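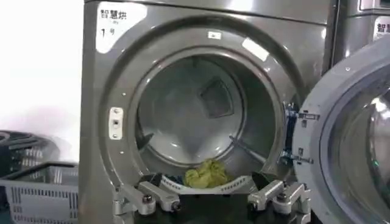
Ngaio Prendergast wrote in under the washing page to ask why her towels come out of the big dryers stiff at the edges and damp in the middle, and whether she should just pay for a second round. No second round. Load it right the first time. Steps are below.

How to use a big front-loading dryer without wasting a cycle

Before you start
Check the drum. Whole drum, top as well as bottom. Socks stick up there. So do dryer sheets. Run your hand behind the fins, that's where the small stuff hides – baby socks, hair ties, one time a house key.

Clean the lint screen. Even if it looks fine. If you can't find it, look for a slot or a small panel, it's different on every make.

Step 1. Sort by weight
Towels and jeans in one load. Shirts, pillow cases, thin stuff in another. Mix them and the thin things cook while the towels are still wet.

Step 2. Shake everything out
Every piece, one good snap. Takes two minutes. A balled up sheet stays wet in the center no matter how long you run it.

Step 3. Load loose
Half full, a bit over is OK. Never packed. Clothes need room to drop or they just roll around in a lump.
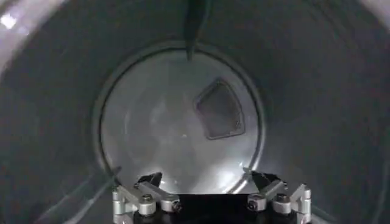 Big sheets go in last, and one at a time. Put them in first and they wrap around teh rest like a burrito. Fitted sheets are the worst for this.

Step 4. Pick the heat
Medium for most things. High for towels only. Low for anything with stretch in it. Read the tag if you care about the item.

Step 5. Set the time
Light load, 17 minutes, then check. Towels, 34. Stop half way and pull out whatever's dry already. Untangle the rest, close the door, go again.

Step 6. Take it out right away
Fold while warm. Leave it sitting and you get creases – then you're ironing. Basket right up under the door so nothing lands on the floor.

Stiff towels
Too much soap, usually. Use less in the wash. Shake them when they come out too.

Still damp after all that?
Load was too big, or the washer didnt spin properly. Do an extra spin before drying. Cheaper than more heat.

Next page is blankets and comforters, coming in May. Polyxeni Nikolaidis has already sent me a question about feather pillows, will put that in there.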